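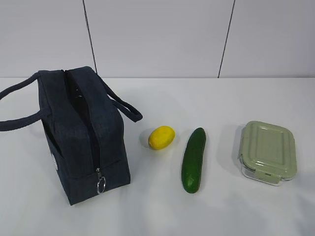 Tirta Wijaya said over the phone that thirty-one members in the chamber was thirty-one members in the chamber, whatever they thought they were doing there, and that if the Speaker's office wanted to invent a category of person who was present but not present, it could do so after the vote.

Cempaka Lumbantobing wrote this down. She wrote down most of what was said to her by telephone, with the time in the left margin. It was 11:40. The vote on the harbor lease was set for four.

"I haven't given an opinion yet," she said.

"I know. I'm telling you what ours is."

The Assembly of Enard had a quorum of 31. The governing party could supply 29 members, one of whom was in the hospital at Peeters with a broken hip and had been told he could be moved by ambulance if the journey was kept under an hour. The opposition had announced that it would not take part. Standing orders did not define taking part. They said that a member was present if he or she was within the bar of the House when the question was put, and they said in a later section, adopted by a different Assembly, that a member could withdraw from a division by declaring it to the Clerk. They did not say where such a member had to stand.

Two opposition members, Edgars Kalniņš and Aiman Liem, had sent the Clerk a joint letter. It stated that they intended to be in their seats, to declare their withdrawal, and to remain seated in order to hear the result. With them inside the bar the count came to 31. Without them there was no vote and the lease lapsed at midnight.

The letter did not say which result they preferred.

The lease itself ran to 289 pages. It gave Sarkico the use of the deep-water quay for ninety-nine years, with a right to lengthen it. Sarkico was a construction firm in the sense that it had a construction license. Its guarantees were issued by a ministry in its home capital, and its offer had been delivered by the ambassador. Bumico, which had made the other offer, was also a construction firm, and its offer had been delivered by the other ambassador. The Bumico proposal was for fifty years, with a naval liaison office on the second floor of the customs building. In the Sarkico proposal the liaison office was on the third.

Cempaka had read both for drafting errors, that being her job. She had found most of them in Schedule 4.

At noon she went down to the records room and asked Sanaa Benmoussa for every ruling on withdrawal since independence. There were six. Four concerned members who had left the building. One concerned a member who had fainted. The sixth was from an April sitting under the first constitution, and consisted of a single line in the journal: the Speaker ruled that the honorable member was where he was.

"That's the whole entry?" Cempaka said.

"There was a longer one. The typescript has a page missing." Sanaa turned the volume around so that she could see the stub. "It was missing when I came here."

"Is that noted anywhere?"

"I noted it."

Cempaka copied the line and the reference. She asked whether anyone else had requested the volume that week. Sanaa checked the slips. The Speaker's office had asked on Monday and a person from the Foreign Ministry had asked an hour later. Both had signed it back in the same afternoon.

The opinion took her until ten past two. She drafted it in the usual order, with the question first, the sources second, and the advice at the end. She gave the first section a heading and then removed it. The difficulty was that each of the two rules was clear, and that neither referred to the other. A later rule ordinarily limits an earlier one where the two conflict. It was possible to say that they did not conflict: presence was a matter of location, withdrawal was a matter of voting, and a member could be located in a place and not vote in it. It was equally possible to say that a quorum existed to make sure that enough members took responsibility for a decision, and that a member who had formally declined responsibility could not be used to supply it.

She preferred the second reading. She had preferred it since the letter arrived. She went back over the draft looking for sentences that showed this and found two, and rewrote them.

Tirta called again at 2:25.

"I've been asked to find out the direction of it," he said.

"It goes to the Clerk at three. He'll circulate it."

"The Minister is concerned about the position if there's no vote. There are deposits. Sarkico has already placed funds with the central bank, and those funds are supporting the currency as of Tuesday. If the lease lapses, they're withdrawn. I'm not saying that as pressure. It's in the public accounts."

"It's on page 12," Cempaka said.

"Then you've seen it."

"It isn't a point on the standing orders."

There was a pause on the line – he was evidently reading something, or being shown something.

"Liem has a cousin at the Bumico office," he said. "Did you know that?"

"No."

"Would it matter?"

"Not to where he's sitting."

She entered that in the margin too, with the time, and after some thought initialed it.

The Clerk received the opinion at three. He read it standing up. It advised that members who had declared their withdrawal should not be counted toward the quorum, that the matter was open to real doubt, and that the Speaker was free to rule otherwise provided the ruling was given before the question was put and recorded in full. The Clerk asked her whether the words "real doubt" were necessary. She said they were accurate. He asked whether they could go in a footnote. She said the office did not use footnotes in opinions, and he agreed that it did not.

He signed the cover sheet, dated it Thursday, December 13, 2018, and sent it up.

At 3:50 the ambulance from Peeters arrived at the east door. The public gallery held both ambassadors, seated in different rows, each with an interpreter neither of them needed. Outside, according to the police return filed the next morning, there were 2,000 people in the square and no incidents.

Kalniņš and Liem came in together and sat down. The member from the hospital was wheeled to the end of the front bench. The Clerk called for declarations of withdrawal. Liem rose and made his. The Clerk called again.

Kalniņš stayed in his seat. He had the joint letter in front of him, folded lengthwise, and he did not look at it. The Clerk called a third time, as the order required, and then turned to the Chair.

Cempaka, at the table below, worked it out again. Twenty-nine, and Kalniņš, who had declared nothing and was therefore present on any reading. Thirty. Liem had declared. Everything now rested on one man in a chair, and on four pages that she had finished at ten past two.

The Speaker put on her glasses. She said that she had taken advice and was grateful for it. She said that she had also consulted the precedents, including an April ruling of the first Assembly, and that she proposed to read that ruling into the record in full.

She took a typed sheet out of a folder. It was yellow along one side, and the left edge was torn.

Cempaka looked up at the clock, wrote 3:58 in the margin, and began to take it down.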